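# The Secondhand Rail

Nataša Krasniqi opened her used clothing shop in Husurcombe with 200 garments and one rule: everything goes on a hanger. Folded piles get messy by noon, she says, and people stop looking.

She now sells over 2,128 pieces a year. Most come from local closets, and black sells fastest. 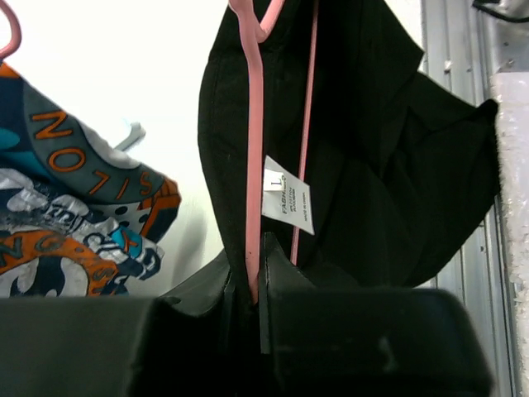

How long does a piece stay out before the price drops?

Eight weeks. After that it moves to the half-price rail by the door, and whatever is left in April goes to a fabric recycler in Ornovov.

Her supplier, Stavros Stojanović, sorts by fabric first and size second. Wool is checked for moth holes under a lamp. Zippers get pulled up and down seven times, and a jacket that sticks even once is sent to Lợi Đồng for repair. Đồng charges by the job and won't touch leather.

Rent went up last year, so the shop closes on Mondays and Krasniqi does her buying then. She pays cash and writes each purchase in a green ledger.

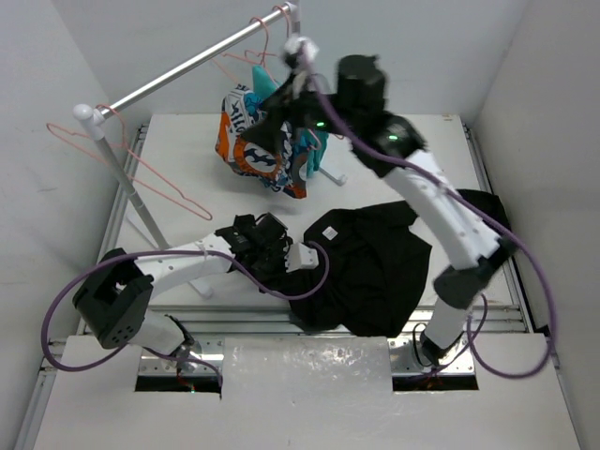

*Clothes on a small rack with a silver bar.*

The ledger is nearly full. She has ordered another in the same color.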